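Notes from the cell: the week I took the wrist apart

Those of you who stopped by the workshop in February will remember the hand-lettered sign on the guard door that said "Ask Uliana first." That's me, Uliana Nazarenko, and the other Uliana (Shevchuk, in purchasing) would like everyone to please stop asking her. She doesn't have the key!

Anyway, I promised a write-up on what we did to the arm at Skornton, so grab a coffee.

The short version is that the gripper had started closing a little crooked. You wouldn't have spotted it standing at the door. I only noticed when I was going through the wrist camera pictures after a long run and the gap between the two fingers looked wider at the top than at the bottom. The log had the cell at 3,331 cycles since the last time anybody put a wrench on it, and our own sheet says to check the finger screws every 1,000. So, yes, that one's on me. I've moved the reminder out of my notebook and onto the shared calendar, where Orlando Rengifo can nag me about it.

First job was getting the fingers off. Air off, power off, lock on, and then I wait a full minute with my hands in my pockets before I touch anything, a habit I picked up at my first job and never dropped. The screws on the left finger came out with almost no effort, and the right ones were fine. I cleaned both mounting faces with a lint-free wipe and alcohol, ran a fingernail over them to feel for burrs, and found one tiny raised spot on the left side. A few strokes with a fine stone and it was gone. Then new screws, a drop of medium threadlocker on each, and I brought them up a bit at a time, going back and forth between the two so nothing pulled sideways.

To check the gap I closed the fingers on a feeler gauge at the top, then the middle, then the bottom. Same drag all three places. I did it again after lunch just to be sure, and Rafsan Kumarasinghe did it once more without knowing my result, and we agreed.

Then came the part I always underestimate, which is telling the robot where its hand is now. Even if you put the fingers back in exactly the same spot (you didn't), the tool point shifts a hair. We use the old pointer method: a sharp pin clamped to the bench, a matching pin in the gripper, and you bring the tips together from a bunch of different angles while the controller works out the rest. I did 6 approaches. The first try gave me an error I didn't like, and I spent most of an hour blaming the software before Myroslav Moroz wandered over and wiggled the bench pin. It wiggled. Clamp tightened, whole thing repeated, and the number dropped to where it should be – I owe Myroslav a pastry.

After that it was slow moves only. I ran everything at a crawl with my thumb on the pendant, first through empty air and then past the fixed metalwork. That's the stretch I watch closest, especially anything with a hook or a bend in it, where a small error in the tool point can turn into a real bump. If you're running the cell while I'm out, please don't skip the crawl after a finger change, even when the line is behind. Full speed can wait ten minutes.

We let it go properly at the end of the day and it did 1,132 cycles by the time I came in the next morning, no faults. I've kept the old screws in a labeled bag in case Harasym wants them back with the worn parts.

A couple of odds and ends. The cable at the wrist is starting to look shiny where it rubs on the sleeve. I wrapped it for now and ordered a new one through the other Uliana (sorry, I did have to ask her something). The camera focus is fine when the arm's standing still, but anything taken on the move comes out smeared, so I'd like to play with a shorter exposure and maybe a brighter lamp. If any of you on the Skastska side have settings you're happy with, send them over! Ours are the ones it shipped with.

Next up is the finger pads. I've got two kinds of rubber to try, and Rafsan has a third he swears by. More on that once they're on.
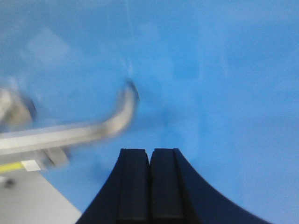
Photo: wrist camera, Skornton cell / U. Nazarenko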